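Search this site
Enter keywords
Go

The Walletcombe Bus

The bus to Walletcombe left at ten past the hour and she missed it by the length of the parking lot. The next one was at 4. She sat down on the bench outside the Bowen feed store and put her mother's coat across her knees.

It was a good coat, brown wool, and it had hung in the back closet since June. Her brother had asked for it twice. He lived in Walletcombe, in a house with a gravel drive, and he already had the clock and the dining chairs. She had told him he could have the coat if he came for it. He hadn't come, so she was taking it to him.

A man came out of the store with a sack of chicken feed and asked if she was waiting on the 66.

"I just missed it," she said.

"They run late on Thursdays."

"This one didn't."

He nodded and put the sack in his truck. 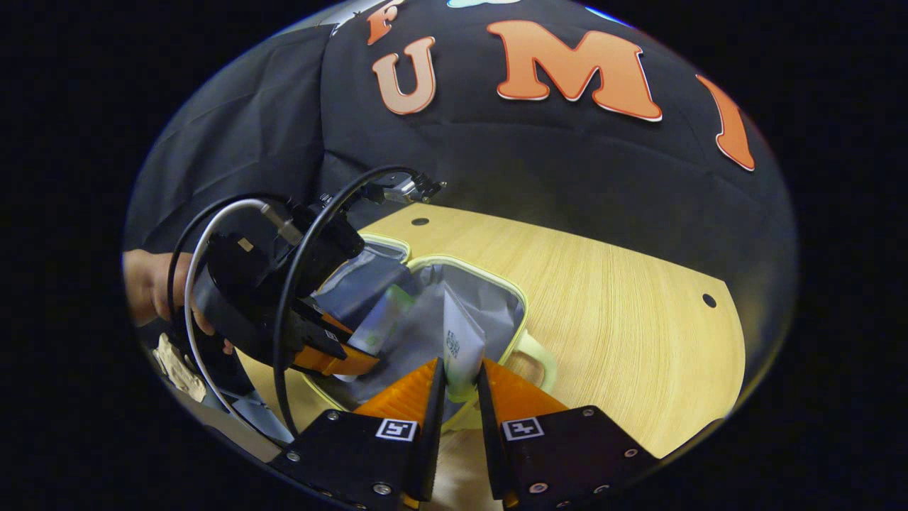

She ate half her sandwich and went through the pockets again. In the left one there was a bus ticket to Drullance, one way, so faded she had to tilt it. Her mother had never mentioned going to Drullance. There was no family there. In the right pocket there was a peppermint.

When the bus pulled in, the driver opened the door and waited.

"Do you go on to Drullance?" she asked.

"End of the line. Another 10 miles past Walletcombe."

She paid for Drullance. It had gotten colder, and before she sat down she put the coat on. The sleeves were a little short.

More stories
The Well at Kusetti
A Room Over the Bakery
Snow Fence
What the Surveyor Left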